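4.2 The open-day table

The laboratory protocol described in Section 3 assumes an operator who has read the instructions. The open day at Gavside offered us the opposite. Visitors arrived in family groups, picked up a pair of hand-held grippers, and started before the introductory talk had reached its second slide. By mid-afternoon we had stopped giving the talk.

We chose wrapped snacks as the task material for two reasons. They vary in size, stiffness and shine, and people will stand in line for them. The task was to move items between a cardboard box and the tabletop using both grippers, with no bare hands at any point (a rule that held well among the children and less well among the faculty). Figure 3 shows the table during two attempts.

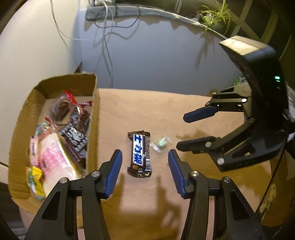 Bimanual Handling Group, Oravec Institute

Across the day we logged 118 attempts, of which 13 were dropped from the analysis. Two of these ended when the item was eaten, an outcome for which our annotation scheme had no code. The others were abandoned partway, usually at the moment a friend turned up with news of the free coffee in the Trarnow wing.

Bars such as the one between the open fingers in Figure 3a were the easy case. Visitors lined up the two pads, closed, and lifted, and most needed no second try. Small flat packets were another matter. A thin packet lying flush with the surface gives the pads very little to hold, and the usual first response was to press harder. The second response was to push the packet to the table's edge and catch it there, a strategy we had spent most of January trying to teach our own policy.

The use of the second gripper deserves comment. We had expected visitors to divide the work evenly between hands, as our trained operators do. Instead, many parked one gripper in the air and forgot about it until reminded. Where both hands were used, one tended to hold an item in place while the other looked for something to do. Figure 3b shows a wrapped candy between the fingertips of the side gripper while the lower one is placed at a green packet of plum slices.
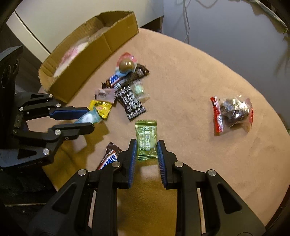
Ha-rang Wang objected, on reading a draft of this section, that the idle hand was our doing: the instruction sheet said "use both grippers" and never said what for, and anyone handed two tools and one candy bar would do the same. We accept the point. The revised sheet used in Section 5 names a job for each hand, and runs to 40 words, down from a full page.

A further limitation concerns the box. It was refilled whenever it looked low, by whoever was nearest, from whatever was left in the supply bag. Item mix therefore drifted over the afternoon toward the less popular flavors, and comparisons between early and late attempts should be read with this in mind. The Lostent recordings, made without an audience, do not have this problem, though they were also much harder to staff.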